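Hirska push kit, pre-use inspection: November 8, 2021
Checked by Auður Hviid, unit on trial from Cindden 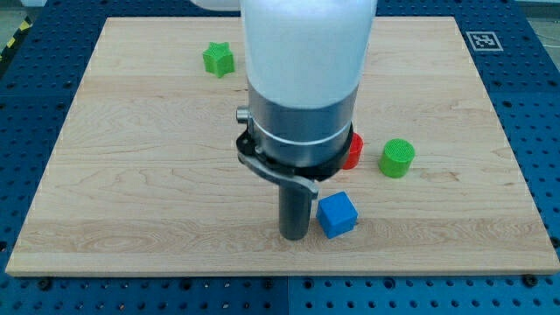

Station 1, rod tool above the maple board, blue cube next to the tip.

1. Board corners and front bolts: OK. Please do not lean on the board when you change the blocks.

2. Rod straight, tip without burrs: OK. The tip is rounded, as in the order. I checked it with my finger, power off.

3. Collar and black ring tight: OK after correction. The ring could turn a little by hand. The manual gives no torque value, and I have asked Cindden for it.

4. Speed limit: OK. Set to 80 mm per second for the trial.

5. Tip height over wood: NOT OK. Set to 3 mm at the left side, but it touches at the right. Þórarinn Stougaard will level the board again.

6. Marker flat on table: OK. Do not clean it with alcohol.

7. Cables away from the moving area: OK, but I would like clips. They are not included in the kit.

8. Emergency stop: OK, tested 5 times.

Result: not released until point 5 is closed. Otherwise I find the kit well made.

2 comments
3 shares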